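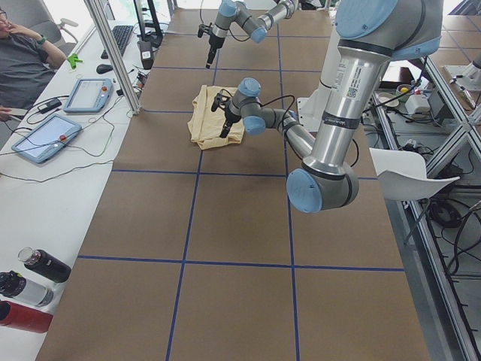
A yellow cloth on the papered worktable at Kenerness. Blue tape divides the surface into squares.

The folding of household linen has seldom received serious study. At Kenerness, where the collection holds more than 800 cloths, towels and sheets, it has been a subject of its own since February. Angus Katene, who oversees the work, regards the crumpled cloth as the proper starting point — every fold begins with finding a corner. His guide to folding, published by Prendergast, describes 17 methods still used in the homes of Mararville.

© Kenerness. All rights reserved. Back to top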